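Cuaderno de laboratorio - Grupo de Humedales y Calidad de Aguas
Proyecto Drondetard, marisma interior
Entrada de 1 de diciembre de 2018
Redacta: Aniela Sowa. Copia para Till Brinkmann y Jannik Schmieder.

Se retoma el registro tras la campaña de muestreo en el canal de desagüe y en las dos lagunas someras situadas aguas abajo de la antigua estación de bombeo. El objetivo sigue siendo el fijado en el plan de trabajo: determinar la fracción de hidrocarburos retenida en los primeros centímetros de sedimento y compararla con la que permanece en la vegetación de orilla. Las cifras del informe anterior no deben citarse fuera del grupo hasta que se corrija el blanco de campo.

Estado de las muestras. Los testigos de sedimento llegaron al laboratorio en la nevera grande y se almacenaron en oscuridad. El testigo 3 presenta una grieta longitudinal y queda excluido del perfil vertical, aunque se conserva para granulometría. La etiqueta del frasco de agua del punto 5 está parcialmente borrada; se ha contrastado con la hoja de campo de Jannik y se da por válida. Los tallos de carrizo se han cortado por encima y por debajo de la línea de mancha, en bolsas separadas.

Extracción. Se aplicó el procedimiento habitual con volumen final de 1000 ml en las muestras de agua. En dos de ellas se formó una emulsión persistente que obligó a prolongar el reposo hasta la mañana siguiente. T. Brinkmann propone añadir sal antes de la agitación; se probará con agua de la laguna norte, de la que hay remanente suficiente. Queda pendiente decidir si el cambio obliga a repetir la serie completa - a mi juicio, bastaría con duplicar los puntos extremos.

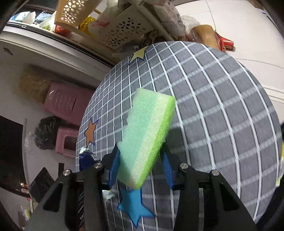
El segundo asunto de la jornada fue la elección del material absorbente para las barreras del canal. L. Petersen remitió las fichas de dos productos, Iltix y Delard, y solicita una recomendación por escrito antes de enero. Ninguna de las fichas indica el comportamiento en agua salobre con materia orgánica en suspensión, que es precisamente la situación de la marisma. Conviene además atender a la integridad mecánica del material: una esponja de espuma en capas, como la verde de la fotografía, con el borde superior desgarrado e irregular, sirve de recordatorio de que los fragmentos desprendidos serían a su vez un residuo en el humedal. Se propone, por tanto, pesar cada pieza en seco antes y después del ensayo y filtrar el agua del tanque para recoger las partículas.

Diseño provisional del ensayo. Tres tanques con agua filtrada de la laguna norte, tres con agua sin filtrar y un control sin absorbente en cada grupo. La dosis de crudo será la misma en todos. D. Thiele advierte que la agitación del tanque pequeño es más enérgica que la corriente real del canal y pide que se anote la velocidad en cada lectura. Se acepta.

Revisión cartográfica. En el archivo provincial se ha localizado una copia del plano de 1774, anterior a las obras de drenaje. El cauce principal discurría entonces bastante más al este, y la laguna sur no figura como masa de agua independiente. El dato afecta a la interpretación del perfil: parte de lo que se consideraba fondo de laguna podría ser relleno posterior. Se ha pedido una reproducción de mayor resolución.

Pendiente:
- Repetir el blanco de campo (Schmieder).
- Prueba de adición de sal, laguna norte (Brinkmann).
- Solicitar a Petersen los datos de ensayo en agua salobre, si existen.
- Confirmar con la guardería del humedal el acceso por el dique oeste. La pista estaba cortada por el lado de la compuerta.
- Revisar la calibración de la balanza antes de pesar los absorbentes.

Nota añadida al cierre: el conductímetro portátil vuelve a dar lecturas inestables por debajo de los cinco grados. Se utilizará el de sobremesa hasta nuevo aviso (D. Thiele tiene la llave del armario).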